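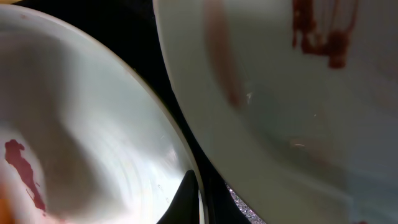 Why is a wrist camera used to judge whether a dish still carries food residue?
Because a fixed overhead camera sees the dish at a distance and is often blocked by the arm, while a wrist camera views the glaze at close range from the angle at which the gripper approaches.

Print this page
E-mail this article

4.2 Residue Detection at the Grasp Pose

The Brasbridge set contains 661 close-range views of soiled tableware, recorded in July at the Dastmont laboratory. Each view was labeled by 2 annotators, who marked residue, glare and surface wear as separate classes. Views on which the labels differed were returned for a second pass, and 14 were then removed from the set.

Glare remains the main source of error. On glossy glaze a strong reflection can hide a stain or break its outline, and fine scratches near a rim are sometimes labeled as residue by the baseline model. The Indum detector handles both cases by comparing color before brightness. Figure 3 presents a view in which stains, glare and scratches occur on the same dish.
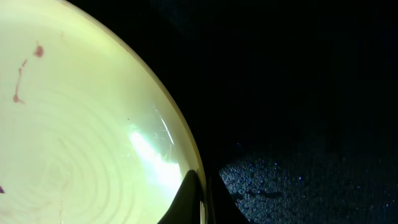
Figure 3. Wrist-camera view with the gripper fingers at the rim of a plate. Reddish-brown stains are visible at upper left.

Training was stopped after 55 epochs for all models. The Brinkmann split was held out and was not used to select thresholds.

Print | E-mail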